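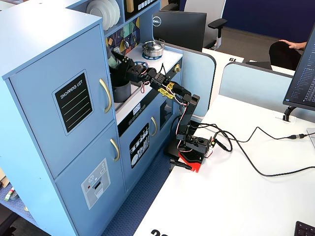

**Small Kitchens, Big Opinions** (Morven Pollock, 1 November 2025)

*Wait for Donnie to get the lights. He will get the wrong ones.*

- Thank the Dalgleish people for having me. I have 50 minutes of material and they've given me less.
- Open with the fridge. It has a shopping list on the door, four lines long. My own list at home runs to the back of the envelope and still omits milk.
- Gold handles. My real kitchen has the knobs the last owner left. Pause for sympathy.

**Point one: storage**

Plates go on the shelf, on edge, in a stack. I have argued for this in two apartments and lost both times.

**Point two: the cooktop**

One pot, lid on, already on the burner. Ask the room who has cooked dinner this week with a single pot. Ask who enjoyed washing it.

*(If Donnie Lindsay raises his hand, do not call on him. We'll be on cast iron until lunch.)*

**Point three: water and ice**

A decal. Zero plumbing, zero service calls. Mine cost me $89 to have looked at in October and it still drips.

**Handout**

The Wakoleck floor plan is on the back page. Compare the distance from sink to stove with what children put up with happily at a toy one. Skip the Tokent slide if we're running over.

Questions, then coffee. Take the lectern mic off first this time.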